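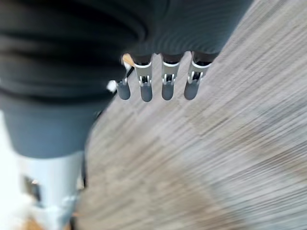
Wrist view, hand open over the floor. Motion blur in the planks, sleeve across the top.

Trimley Lab Course, Perception and Control for Hands
Handout 6 — wrist images, masks, when to trust them
July 4, 2026

Read before lab. Bring the Handout 5 code, working. If your frame reader still crashes on an empty log, fix that first, we won't have time in the session.

1. Recap from last time

Arm has joint encoders. Fingers have joint encoders. So we know where the hand is, give or take calibration. What we don't know from encoders: where the thing is that we want to grab, and whether it has moved. That's what the wrist camera is for.

Camera rides with the hand. Two consequences:
- the fingers stay near the same part of the image, whatever the arm does
- the background moves a lot, even when nothing in the world moves

Everything today follows from those two. Write them on the top of your notes.

2. Blur

Look at the floor streaks in the first picture. Fingers readable, floor smeared. Typical for a wrist view: camera and hand share most of their motion, background doesn't. A blur score over the full image mixes the two and tells you very little.

Do it per region instead:
- mask out hand and sleeve (section 3)
- split what's left into tiles
- variance of the Laplacian in each tile
- keep the median, not the mean (one shiny edge will wreck the mean)

Threshold in the starter code is 400. It's a starting value, tuned on one log. A plain floor has low variance even when perfectly sharp, so compare against the last few frames and don't treat 400 as holy. Long streaks all going one way are a trap too — wood grain has a direction already. Check the gradient histogram with the wrist parked, then again moving.

What to do with a blurred frame: do NOT drop it silently. Pass it on with a flag and a low weight. Planner needs to know time is passing. Last year's most common bug was a planner happily acting on a pose that was half a second old becuase the perception node had gone quiet.

3. Self mask

Anything attached to the robot must be removed before you look for objects. Easy part: fingers. Project the hand model into the image using the joint angles, dilate a bit, done.

Hard part: the sleeve. It's soft. Not in the model. It folds differently at every wrist angle and can cover a good part of the upper image. Options we've tried:

a) Fixed polygon. Fast, dumb. Wrong as soon as the cloth bunches up on one side.
b) Color threshold. Dark pixels connected to the top edge. Works until there is a shadow, or the object is dark too.
c) Small segmentation net. Best of the three. Training set is in the Clinus folder, 2551 labeled frames, 1264 of them with some sleeve in them. Split by session, please. Splitting by frame leaks near-duplicates into your test set and your score looks wonderful and means nothing.

Start with (b) to get the pipeline running, move to (c). Skip (a) unless you are debugging.

Also the other parts of the robot. Second arm, forearm shells, whatever wanders into view. Same projection trick as the fingers if the part is in the model. Shiny covers will throw highlights, and highlights look like edges, so mask a wider margin there.

4. Cloth under the fingers

Rigid object: estimate one pose, six numbers, go. Cloth: no pose. The shape is the state and you only see a part of it. For the lab we don't try to recover all of it. We want three things

- which pixels are the target cloth
- where its boundary runs near the fingertips
- a fold direction close to the grasp point
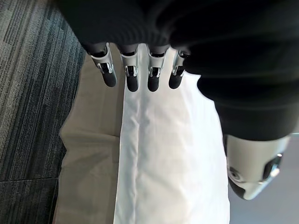
Segmentation by brightness is tempting when the cloth is white and what's next to it is beige or gray. Fine for a first pass. It will fail at the creases, where soft shadows pull white down toward gray, and it will fail where two fabrics overlap, as the edge between them is weak. Use brightness plus a local texture measure. Carpet has strong fine texture, smooth cloth hardly any. Gives you a cleaner split than color alone.

Boundary: fit short line pieces, not one long line. A straight left edge and a right edge that flares out are both normal on the same cloth. If your fitter assumes parallel edges it'll put the center in the wrong place and the grasp drifts to the side.

Contact: the image can't tell you contact force. A black fingertip over white cloth has a nice crisp outline whether it's pushing or hovering a little above. Small wrinkles near the tip are a hint. Combine with motor current:

contact_score = w1 * current_rise + w2 * wrinkle_change

wrinkle_change is a difference between frames, so you need two usable ones. If either is flagged for blur, set w2 to zero. Don't interpolate.

5. Planner side

Planner is Tian, same version as before. Takes a mask, a boundary, a confidence and a timestamp. Gives back a hand target and a finger preshape. States:

SEARCH — move slow, no fingers
ALIGN — palm over boundary, fingers open
TOUCH — lower until contact_score passes threshold
CLOSE — finger by finger, outer digit last
LIFT — small lift, look again

Go back one state on a stale timestamp. Go back to SEARCH if the mask area changes by more than half between frames. Yes this makes it slow. Slow is fine in this course.

Watch out for ALIGN: the hand is about to hide the very thing you're aligning to. Save the last clear boundary in world coordinates before you go down, and update it only from tiles the fingers don't cover.

6. Tooling

Replay logs with the Wanosell viewer. Useful keys: m toggles the mask, b the blur overlay, t shows timestamps. Test log has 973 frames. Your pipeline should get through it with no crash and no gap in the output — one result per frame, flagged or not.

Known problem: viewer shows times in receive order, log stores capture order. They differ. Trust the log.

7. To hand in

- blur plot for the test log, per-tile median, with your threshold drawn
- five frames where your mask fails, plus a line each on why
- state trace from Tian on the same log
- code, one folder, has to run from a clean checkout

Failures count for more than the nice frames. If all five of your bad ones come from the same cause, go find others.

Reading for next time: the chapter on hand-eye calibration, up to the part on time offset. Skip the proofs. We'll do the offset by hand on the borad.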